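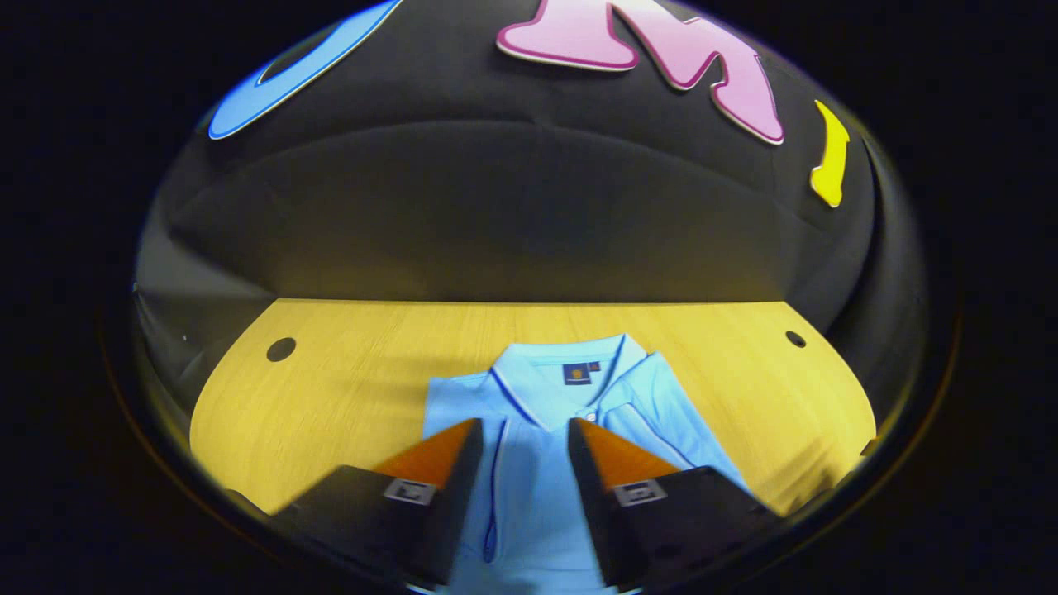
Light blue polo, folded flat.

December 16, 2021. Natural dye notebook, indigo vat no. 6

The vat is finally behaving! Dayana came in early to check it and found a coppery skin across the top and a proper bloom in the middle, and the liquid underneath has gone that murky yellow-green I've been chasing since July. I added a pinch more lime, stirred slowly along the wall of the bucket and left it alone for an hour (hard to do).

Test strips, all Undby cotton, scoured the same way:
1 dip: pale, a bit grayish, streaky near the clip
3 dips: lovely, a clear mid blue
6 dips: deep, and so even I had to show everyone

pH was 11 both times I checked. Temperature 29 C, a little cooler than Leobardo likes for a fructose vat, but the color is coming up fine. Next time I want to try the long soak before the first dip; I think the streaks are air caught in the weave.
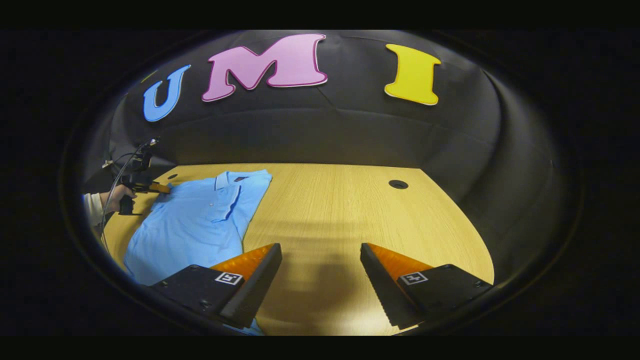 U, M and I on the black backdrop.

Rigoberto wants to overdye his weld yellows in this vat, and I can't wait to see the greens. Small pieces first, please, and squeeze them out under the surface so we don't whip air in.

Still to do: rinse the strips in vinegar water, label them on the back, ask Heriberto if the Quintero madder has come. Feed the vat tonight, lid on.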